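Re: [heritage-trails] Opening hours and signs for the old quarry village

Hello all,

Replying to the message from March, which I have only now had time to read properly. I've kept the parts I'm answering and cut the rest.

> The trust at Zonholm is asking whether the quarry village should open all year
> or stay with the present season. The visitor book shows 657 signatures for last
> season, and 441 of those came from people staying at least one night nearby.
> Our feeling is that the village can carry a longer season if the signs are
> better and if the Pietrzak store is open on the same days as the chapel.

I agree about the store. Most people who drive out to Zonholm want to see the Pietrzak building first, and when it is locked they walk around the outside, look at the chapel and leave. The motel owners tell me the same thing. A guest who gets into the store usually stays for the afternoon and asks about dinner.

I would be careful with the visitor book. Plenty of people don't sign, and families often sign once for everybody. It tells us where people come from, which is useful, but I wouldn't put the total in a grant application without saying how it was collected.

> Could the road from the highway be signed as a heritage drive? The county has
> said it will look at brown signs if there are enough stops along the way.

The county's rule when we did the Prullimex mill road was that each stop needed a safe place to pull over and something to read. Zonholm has the village, the kilns and the cemetery. The cemetery has no pull-off at present. The shoulder there is narrow and drops into the ditch, so that would need to be fixed before anyone from the road department comes out to look.

The cemetery deserves more attention in general. There are 296 recorded burials, and the stones give you the whole history of the place in an hour: the first quarry families, the flu year, the teachers, the men from the second kiln. The inscriptions on the north side are getting hard to read. If we print a walking guide, I'd start there and finish at the store, which is the opposite of what the old leaflet does. People are fresher at the beginning and the cemetery has no shade.

> We have a quote from Evosine for the website and the printed map. It seems
> high to some of us. Does anyone have experience with them?

Evosine did the map for Prullimex. The printing was good and the paper has held up in the racks. Corrections were slow – we waited up to 18 days for one changed phone number. Ask for a fixed number of correction rounds in the quote, and get the map files handed over at the end. We didn't ask for the files and had to pay again when the parking lot moved.

As for opening all year, my own view is no, at least for now. The track past the kilns is bad after heavy rain and the chapel has no heat. Adding a month at each end would be a fair test. The motels could mention it at check-in, and by the end of the season you would know whether the extra weeks pay for the insurance. 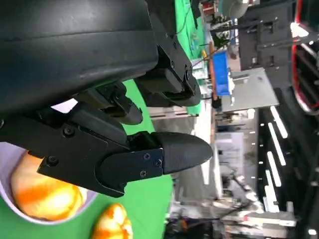 Black gripper, side view, with the long finger lowest.

One more thing on the signs. Please settle the spelling before anything goes to the printer. The old leaflet has "Zonholm Quarry Village," the highway sign has "Zonholm Quarries" and the website has both. Visitors search for one name and think the other is a different place.

I can send the wording we used for the mill road signs if that would help. It is plain text and runs to two pages. I also have the county's form for pull-offs, though it may have changed.

Regards from the Prullimex end of the valley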